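4.3 Comparing two finger sets on the Falora hand-held gripper

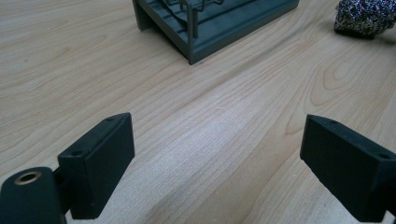 Before you compare finger sets, the camera view must be the same for every set, or the results say very little. Set the camera angle one time, lock it, and do not touch it until both sets are tested. Both fingers must be visible in the lower part of the view, one on each side, with free table surface between them. The objects for the trial, such as a dish rack and a scouring pad, can stand near the top of the view at the start. It is normal that a part of them is outside the picture at this distance. Check also that you can see the small screw holes near the ends of the fingers, for you will use them as reference points in step 5.

You need:
The Falora gripper with finger set A (flat) mounted
Finger set B (Degefa soft pads)
The hex key from the Stuven tool bag
A computer with Homell Recorder installed

Procedure

1. Close the gripper fully and look at the gap from the side. The inner faces should meet along their whole length. If they touch only at the tips, loosen the finger screws a half turn, press the fingers together by hand and tighten again.

2. Connect the camera and start Homell Recorder. Open the Live tab.

3. Lock the exposure with the Hold button. A black finger on a light table can confuse the automatic mode, and the picture becomes brighter and darker while you move.

4. Open the gripper to the end stop. Wait until the width value is stable.

5. Click the screw hole near the tip of the left finger, then the one on the right finger. The program stores the two points under the name of the finger set.

6. Do 11 grasps with each object. Approach slowly, close, lift to hand height, hold, and put the object down again. Write a failed grasp as failed, also when you think it was your own mistake.

7. Change to finger set B and repeat steps 1, 2, 4, 5 and 6. Leave the exposure locked.

8. Choose Compare and save the report.

Note: Set B is thicker, so the open width will be smaller. Do not correct this value in the settings - the program needs the real one.

Note: With thin wire parts, grasp at a crossing of two bars if you can reach it. On a single bar the object often turns in the fingers, and this makes the two sets difficult to compare.

Caution: Keep your free hand away from the joints behind the fingers when the gripper closes.

Caution: Do not tighten the finger screws with a power tool. The thread in the finger block is easily damaged.

If the report shows error 1168, one reference point is missing. Go back to step 5 for this finger set only. The grasps you have recorded are kept.

Section revised by Ailsa MacBrayne, Jan 5, 2024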